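**Pryor Additive, the workshop account** · 12/26/24

1/ Quiet morning with the kettle on, so I'm finally going to write up the powder bed business I kept promising in August. Pull up a chair, this goes on a bit (they always do with me, sorry).

2/ We'd been printing a batch of 12 steel brackets for a customer up the coast, and every build had the same fault: a slight curl on the corner nearest the gas inlet. Small enough that you'd miss it by eye, but run a straight edge along the base and there it was.

3/ My first thought was the supports. I thickened them up in Floso, sliced the whole thing again and felt very pleased with myself. Same curl! Worse, if anything, and the supports were a right pig to get off afterwards.

4/ So then I went back through the scan settings. Our Fuletum machine lets you rotate the hatch angle between layers, and I found ours had been left at 84 degrees after an old trial. I put it back to what we normally use and ran 2 test pieces overnight.

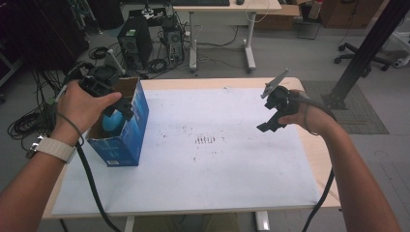 5/ Gavin Skinner replied to my last post to say he'd have looked at the stress relief before touching the hatch at all, and was I cutting the parts off the plate before or after the oven?

6/ Well, Gavin, you've got me there. Before. We'd been in a hurry and someone (me) had swapped the order on the job sheet. The next plate went into the oven whole, brackets still attached, and came off the saw lovely and flat.

7/ I've kept the new hatch angle as well, so I can't tell you how much of it was the one and how much the other. I'd like to run a proper comparison when the Ferkska powder arrives, as I don't want to use up the good stuff on it.

8/ The customer's order goes up to 4000 brackets if they like these, which is a lot of plates for a shop our size, so I'm off to rewrite that job sheet in large letters. If you've had curl near the inlet on thin bases, do tell me what you changed, I'd love to hear it.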